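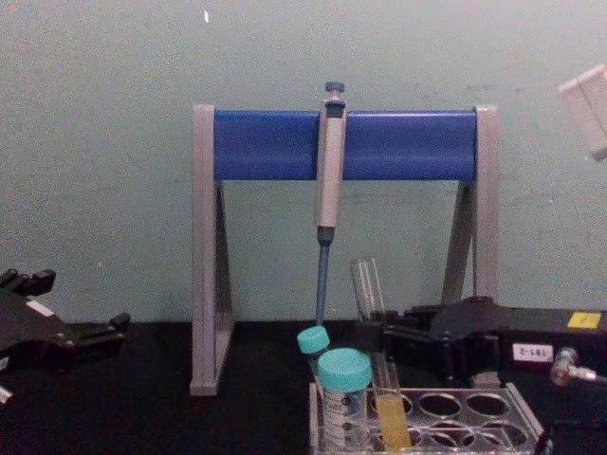 Pipette stand and tube rack on the bench

Going back to study after a long break – where do I start?

Posted Friday, February 27, 2026 by Lertchai Chareonsuk

Hello everyone, and thanks in advance to anyone patient enough to read all this. I have worked in restaurant kitchens for 16 years and I've just been offered a place in the laboratory skills certificate at the Novance campus in Skoltinby. I'm thrilled and also losing sleep over it. I left school early, I haven't written anything longer than a supplier email in my adult life, and the first assignment listed in the course outline is a 1000 word report. I read that line and had to go and stand in the garden for a bit.

The practical side doesn't bother me so much. I'm used to measuring and labelling and cleaning down, and I don't mind being told I've done it wrong and starting over. It's the reading and the maths and the sitting still. I'll be keeping my Friday and weekend shifts, which finish late, and we have two kids in primary school, so my study time is going to be odd corners of the week. My wife is all for it and has already cleared me a shelf in the hallway cupboard.

The materials fee is $462, which we can manage, but I'd like to know what else tends to pop up. And I'd love to hear how other people have got their heads back into learning, especially anyone who was never much good at school the first time. Classes don't begin until May, so I do have a little time to get ready. Should I be reading ahead? Brushing up on maths? Or having a rest while I can?

wattlebird_jen

Congratulations, Lertchai! I went back at forty-four to do a bookkeeping course after years of driving the Llorente school bus, and I remember that garden feeling very well (mine was the laundry, with the door shut).

Please don't read ahead in the textbook. I did that, and I filled a whole exercise book with notes on chapters our teacher skipped. What I wish I'd done was get my maths warm again. For a lab course I'd guess you want fractions, percentages, ratios, moving between millilitres and litres without having to think, and rearranging a simple formula. You've been scaling recipes up and down your whole working life, so a lot of this is in there already under another name. Do twenty minutes at the kitchen table a few mornings a week, on paper, with a pencil, and mark your own work. The library in Skoltinby has adult numeracy workbooks – they're kept with the large print for some reason, so ask at the desk or you'll be wandering about like I was.

About the report. It sounds enormous until you break it up, and then it's a handful of sections of a couple of hundred words each, and one of those is just saying what you did and in what order. You write prep lists, don't you? A method section is a prep list with better manners. Ask the teacher in the first week whether there's a report from an earlier year you can look at. Ours had a folder of them and hardly anyone asked to see it. I borrowed one over a weekend and it did me more good than the whole study skills booklet.

The other thing is the shifts. I'd pick two study times you can nearly always keep and tell the whole household what they are. Mine were Tuesday after tea and early on Sunday, and I was fierce about them. Anything else I got done was a bonus. I tried studying after late work a few times and had to redo every bit of it, so if I were you I'd write those nights off and go to bed with a clear conscience.

Money: I got stung for parking, printing and a calculator of the approved kind, when I had a perfectly good one at home. For your course I'd ask whether the lab coat and safety glasses are included in the fee, and what sort of shoes they want. You may already own the right ones! Buy the textbook second-hand if the edition matches, but wait until the teacher has told you it's really used.

And do have a bit of a rest. Take the kids somewhere in the April holidays. You'll be glad of it by winter.

Plirkberg Pete

check if you can get fee help, I didn't know I could until I'd paid. also get your eyes tested. I thought I was bad at reading and I needed glasses

oldmate_tran

Nice answer from Jen there and I agree with nearly all of it, though I'm going to stick up for reading ahead a tiny bit. English is my second language and when I did my aged care certificate the words were harder for me than the ideas. I got hold of the glossary from the back of the book and learned a few terms a day on the train, so when they came up in class I could listen to what was being said about them and I wasn't stuck back on the word itself. If you find the vocabulary heavy going, that might suit you too. If you don't, ignore me and enjoy your rest.

Go to the student support office before you need them. I left it until I was behind on two assignments and feeling pretty sorry for myself, and the woman there was so kind about it that I could have cried. She showed me how to ask for an extension, which is a short form and no shame in it, and she read my drafts for the rest of the year. Tell them about your late shifts as well, as they can sometimes move you into a different practical group.

Find one person in the class to swap phone numbers with, too. It doesn't have to be a great friendship. You want somebody you can text at nine at night to ask what page it was. Mine was a lad of nineteen who typed everything in capitals, and we both passed.

My kids were small at the time and they liked doing their homework while I did mine. We had a packet of biscuits in the middle of the table and whoever finished first got to choose. It was usually them.

Lertchai Chareonsuk

Thank you all so much, I've read these out to my wife. Jen, I rang the library and you're right, large print, bottom shelf. I've done the first few pages on fractions and got most of them. Pete, eye test is booked. I'll ask Novance about the coat and the shoes on Monday and post what they say in case it helps the next person.

Contact us | Copyright Plirkberg Community Help | Back to top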